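Search reviews Go

Rekau hand-held gripper, reviewed after a term with our robotics club

Fri 3 November

I said back in August that I would write something up once the club had given these a proper go, and then the term got hold of me as it always does, so my apologies to everyone who has been waiting (and thank you for the kind nudges, they did help in the end!). We run a student robotics club in Kinthorpe, mostly sixth formers with a few older ones who have come back from college because they can't keep away. This year's big project, which the students named Skosidness after a very long argument over crisps, is to teach an arm to tidy a table by showing it how people do the job. For that you need hand-held grippers, and we bought a pair of the Rekau ones through Liyanage, who supply most of our odds and ends.

They came in one box, well packed, with a folded sheet of instructions that is fine as far as it goes. We had both of them going in 70 minutes, and a good part of that was spent looking for the right screwdriver, which was in my coat. The grip is comfortable for smaller hands as well as big ones, and I was pleased about that, as the last set we borrowed left the younger members with sore wrists by teatime.

What I like best is the pads. They have enough texture to hold on to a pen lid or a paper cup without you having to squeeze the life out of it, and the students soon stopped thinking about the tool and started thinking about the task, which is just what you hope for. The body is a plain light grey and wipes clean with a damp cloth, and with our lot that matters a good deal.

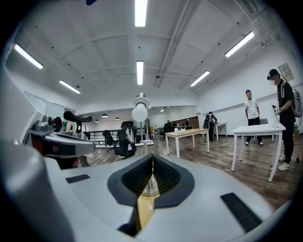

Looking down over the gripper on a club day, pads in the middle and the tables beyond.

Now for the grumbles, and there are only a few. It is heavier than I expected, and after a long turn you do want to put it down and have a biscuit. We swap over every 11 minutes now, which suits everybody and keeps the queue moving. The spare pads are sold in packs of 4, so you end up with more than you need or else you share with another club, and the screws that hold them are so tiny that I would do the job over a tray if I were you. I'd have liked a proper carrying case too. Ours live in an old cake tin lined with a tea towel.

Delivery was quick and Liyanage were lovely on the phone when I had mislaid the order number (twice).

Would I buy them again? Yes, I would, and I've already asked about another pair for the spring, when the Skosidness team hope to move on from cups to cutlery. If your club is only just starting out with motors and sensors I'd leave it a year, but for students who are ready to teach an arm something useful they have been a real pleasure to work with. I'm knocking one star off for the screws.

4 stars

2 comments
Share 11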